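Fovura: costume and hair notes for films set in the recent past
Data card, maintained by Etelka Rácz and Győző Sárközi
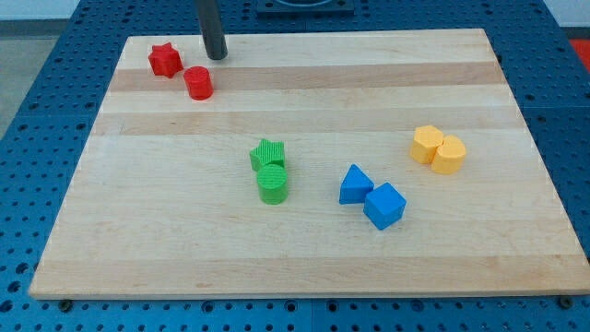
Red and green plastic blocks on a board of light and darker wood strips.

What is in it

Fovura is a table of notes about clothes, hair and make up in feature films whose story happens between the late 1970s and the end of the 1990s, but which were made later. There are 100 films. For each film we chose scenes where at least one person is visible from head to knee, and wrote what this person wears and how the hair is done. We also wrote which year the scene claims to be in, if the film says it, and which year it looks like to us. These two are often not the same, and the difference was the reason we started.

The package contains only text. There are no stills, no clips and no subtitles. If you want to see the scene you need your own copy of the film, and the timecode column will help you to find it.

Files

films.csv - one line per film, with title, country, year of release and the period of the story
scenes.csv - one line per scene, with timecode, place (indoor or outdoor) and claimed year
garments.csv - one line per garment or accessory
hair.csv - one line per person per scene
notes.txt - longer remarks which did not fit in a column
sources.txt - magazines and catalogs used for comparison

All files are UTF-8 with comma as separator. Some older spreadsheet programs will damage the accents in the names, so please import the file and choose the encoding by hand.

Columns which need explanation

claimed_year: the year given by a title card, a newspaper, a song introduction or a line of dialogue. Empty if the film is silent about it.

looks_like: our opinion of the year, as a range. "1988-1991" means that we would believe any year in it.

shoulder: none, soft, padded, extreme. We know that "extreme" is not a scientific word. Ilona Borbély wrote a short guide with measurements against the width of the head, it is in notes.txt.

hair_volume: a number from 1 to 6. Flat is 1. The top value is used for very few persons, almost all of them at weddings or in nightclubs.

worn_by: the name of the character. We do not give the name of the actor.

confidence: low, medium, high. Low means usually that the scene is dark or the jacket is behind a table.

How the notes were made

The first version was written in Milmont, in the evenings, by Erzsébet Barta and Etelka Rácz, who both worked before in a costume rental house. They watched every film two times, first without stopping. Later Tamás Szekeres joined and repeated 68 of the films without seeing the earlier notes. Where the two versions were different, both persons watched the scene again together and agreed on one value. When they could not agree, the confidence is low and the argument is in notes.txt. Some of these arguments are quite long, especially about high-waist jeans.

For comparison we used mail order catalogs from the Mészáros collection. A catalog shows what was on sale, and people wear their clothes for many years after they buy them. A poor family in a film set in 1992 should have coats from 1984. We tried to remember this, but in the first 100 scenes we did not do it always, and the looks_like range there is too narrow.

Known problems

Men are described less carefully than women. A gray suit got often only the words "gray suit", and the width of the lapel is missing.

Films about rich people in big cities are too many. Villages and small towns are rare, and school films are nearly all from one country.

Colors are written as we saw them on a screen. Many films of this kind have a yellow or brown tone added, so "cream" can be a white shirt. Please do not use the color column for serious counting.

Shoes are missing in around half of the scenes, because we see people mostly from the knee up.

Use and thanks

You can use the tables for teaching, writing and research. Please name Fovura, and write which version you used, as the ranges change when somebody finds a better catalog. The files are hosted by Skulteck, who also made the import script.

Corrections are welcome - send the film title, the timecode and what you think is wrong. Győző reads the mail on Saturday and answers in English or Hungarian. The next version is planned for August and will have the lapels.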